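Irnura Brings Two-Finger Gripper Stations to Its Mutevbridge Packing Hall

Program developed with Histance; all current packing staff keep their positions and pay grades

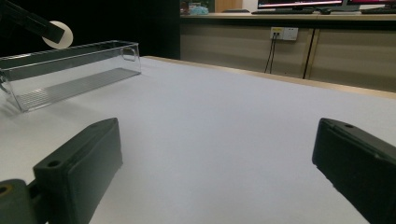

MUTEVBRIDGE, 23rd September – Irnura, which prepares and ships small laboratory and workshop supplies to trade customers, today announced the start of a program that will move part of its order preparation to automated stations. The program covers the Mutevbridge packing hall, where 85 people are employed across two shifts, and has been developed with the automation company Histance.

Under the program, the company will install 14 stations for the picking and placing of light goods. Each station will be assigned to a trained operator drawn from the present packing staff. The first nine are to enter regular service in October. The remaining stations will follow once the first group has completed a full stock cycle.

The stations will take over the repeated transfer of single items from supply trays to order trays. At present a packer on the light goods line makes almost 400 such transfers in a shift, most of them standing and with the arms extended. This part of the work has been the leading subject of comments in the company's yearly staff survey, ahead of noise and shift times.

"We asked our packing teams which task they would most readily give up, and the answer was very clear," said Oliwia Śliwiński, Director of Operations at Irnura. "The work of reaching, gripping and setting down will pass to the stations. Checking an order, deciding what to do when something is missing and speaking with the customer desk will remain with our employees, and they will have more time for it."

Changes to Daily Work

Staff who move to the new stations will hold the title of station operator. An operator will prepare the supply trays at the start of a run, confirm the item list, watch the transfers and step in when an item is refused or placed poorly. Operators will also carry out the first inspection of every finished order before it goes to sealing.

Employees who do not wish to become operators may remain in manual packing. Irnura will continue to pack fragile goods, mixed-size orders and all returns by hand, and the company does not plan to change this arrangement. Requests to move between the two kinds of work will be handled by shift leads under the existing transfer rules.

The company has confirmed to staff in writing that no position in the packing hall will be ended as a result of the program. Hourly rates will stay at their present level or rise. Operators will receive a skills supplement from the date on which they complete training, including during any period in which their station is out of service.

Break times are unchanged. The former output target for individual packers on the light goods line will be withdrawn when the first stations enter service and replaced by a target for the line as a whole. Station records will be used for maintenance and stock control only and will not form part of any employee's performance review.

Preparation and Training

Development has been carried out on bench units, with packers taking part in the choice of tray positions and item order. Several of their proposals have been adopted. The pause control has been moved to the operator's side of the table, the supply tray may be set for left-handed or right-handed loading, and the alert for a refused item is now a light with a short tone in place of a continuous alarm.

Histance has also changed the speed of travel near the operator's side following comments from the evening shift, whose members found the earlier setting difficult to work beside for long periods.

"People who have packed by hand for years know how an item behaves when it is picked up, and which ones will slip or turn," said Ibrahim Odukoya, Head of Workplace Projects at Histance. "Their notes shaped the item list that the stations will begin with. A number of items we had expected to include were taken off that list on their advice, and they will stay off it until the packing teams are satisfied."

Training will take place during paid working hours in the Piątek Room on the first floor of the Mutevbridge site. The course covers loading, item checks, safe stopping, cleaning of the gripper fingers and the reporting of faults. Each participant will then work alongside a Histance technician before taking sole charge of a station. Course materials will be available in English and Polish, and staff who need further time may repeat any part without loss of the supplement.

Safety and Review

Every station will have a marked reach area, a stop control within the operator's reach and a written procedure for clearing a blocked item. Any employee may stop a station at any time and will not be asked to justify the decision before the station has been made safe.

A joint review group of packers, shift leads and Histance technicians will meet monthly during the first year. It may recommend changes to the item list, the layout of the line or the pace of installation. Its findings will be posted on the notice boards in the packing hall and in the staff canteen.

Customers do not need to take any action. Order cut-off times, delivery days and account contacts remain the same. Packing slips for orders prepared at a station will carry the operator's station number, which customers are asked to quote when reporting a missing or incorrect item.

About Irnura

Irnura supplies small parts, containers and consumable goods to laboratories, repair workshops and technical schools. Its stockrooms, packing hall and customer desk are located in Mutevbridge.

About Histance

Histance designs and maintains handling equipment for light goods and provides training for the staff who work with it.

Media Contact

Press Office, Irnura, Mutevbridge
Requests for interviews and site visits should be addressed to the Press Office in writing. Visits to the packing hall are arranged outside shift changes, and visitors are asked to wear closed shoes.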